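Last updated: August
Filed under: Working papers / Office and home / Writing by hand

4. What the handwriting studies can and cannot tell us

The claim that notes taken by hand are better remembered than typed ones has become so familiar that few authors now trouble to defend it. It appears in the opening lines of teaching guides, in stationery adverts and, increasingly, in papers that cite one another for it. We were less sure. Of the studies we read, most tested recall within the hour, on students, using short talks that the students had no reason to care about. Whether any of this carries over to a planning office or a hospital ward is a separate matter, and it is seldom raised.

Barbieri and Kumsa make the strongest case. Their survey drew 2807 replies from office staff, and those who kept a paper notebook rated their own memory of meetings more highly. The trouble lies in the word "rated". People who buy a good pen and a bound notebook have already decided that writing things down by hand does them good, and they are unlikely to report otherwise. Tedesco raised this point in her reply and received, in our view, no proper answer.
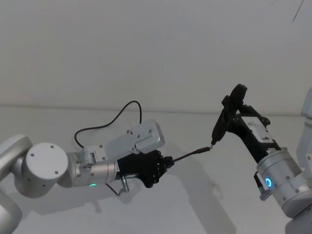 Figure 3. Two arms meeting over a white tabletop, one holding a thin black rod and the other a black pen-shaped object.

A second weakness is that typing is treated as one activity. Somebody taking down every word at speed is doing a different job from somebody who types a line every few minutes, yet both are put in the same column. Orlandini separated the two in her follow-up at the Satero offices, and the gap between pen and keyboard shrank to almost nothing among the slow typists. Her sample was small, roughly 900 pages of notes from a single firm, and we would not lean on it heavily. Still, it is the only work in this group that asks what people wrote as well as what they wrote it with.

Claims about the pen itself deserve even less trust. The Sunonard report holds that a heavier barrel leads to slower and more thoughtful writing. It compared 5 pens, did not hide their weight from the writers, and was paid for by the maker of the heaviest. Galli repeated part of the work with 8 colleagues and found that they wrote more slowly with any pen they were not used to – a result that fits habit at least as well as weight.

None of this shows that handwriting has no value. Many people like it, and liking a method may be reason enough to keep it up. Our complaint is with the step from "I prefer this" to "this improves memory", which the evidence reviewed so far does not support. Section 5 turns to studies with a delay of a week or more, where the picture is patchier still.

Contact the editors | Copyright remains with the authors | Back to top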